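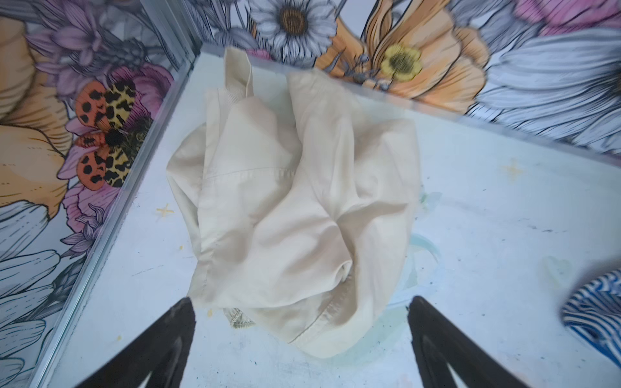

Can I run a Socratic seminar with students who have never done one?
Most classes can manage it after a single practice round, as long as the text is short and everybody has read it twice.

I've been running these with ninth graders at Masia for years and I still get excited every time! The steps are the ones I use, borrowed in part from In-ho Hong, who taught across the hall from me.

Step 1. Pick the text
Keep it to 200 words or so for the first try. A speech, a letter, one page of a story. I like the opening of the Dobson packet, but anything two sensible people could read differently will do.

Step 2. Have them write questions
Each student brings two. One should point at a line in the text, and the other should be something they really wonder about. "Why does she apologize in the second paragraph?" is great. "What is the main idea?" goes back for another try. 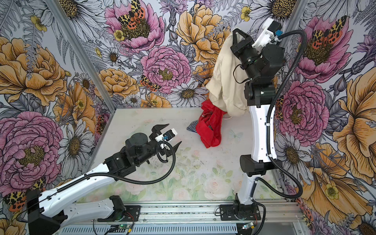

Read the questions before class if you can, and choose your opener from the pile. Students love hearing their own question start things off (and they listen harder, too). Write it on the board and leave it there the whole period.

Step 3. Set up two circles
Inner circle talks, outer circle takes notes on one partner each. Swap halfway. With a 90 minute block you have plenty of time for both rounds plus a break. In a shorter period, do one round a day.

Step 4. Stay quiet
Hard for me! Sit outside the circle and count to ten before you rescue a silence. If they wander off, ask what line they're looking at.
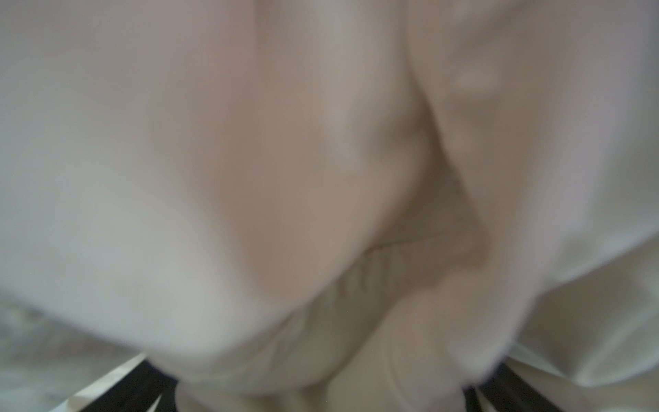

Step 5. Talk about the talk
Partners trade notes first. Then ask the whole group whose comment changed their reading, and have them write half a page that night.

Updated 10/20/04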